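## 3. Checking the two hand grippers before a session

This section is for club members who work at the white table by the glass wall. Read section 2 first if you did not pair the grippers yet.
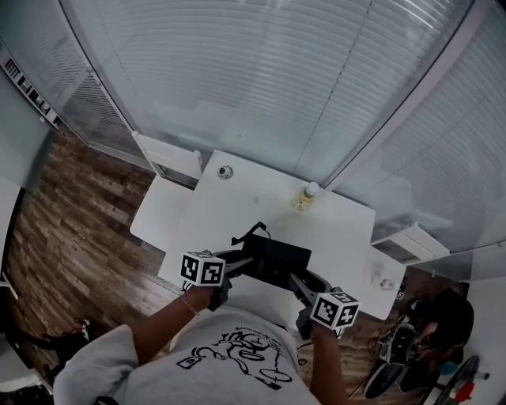
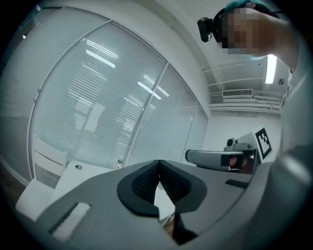 *Fig. 3: The grippers at the table, seen from the operator's head (first) and from one gripper (second).*

1. Put both grippers on the table and start the Rarnon recorder on the club laptop.
2. Wipe the marker cubes with a dry cloth. Do not use alcohol – the print comes off.
3. Open and close each gripper 2 times. The fingers must move without a click.
4. In the Plusum window, set the frame limit to 2,000 for practice, or 1,000 for a graded task.
5. Lead the cables away from your elbows, then press Start.

**Note:** If one cube is lost from tracking, turn your wrist slowly until the light in the window is green again.

**Caution:** Never pull a gripper by its cable. Report a damaged cable to Kelly Clegg before the next member uses the set.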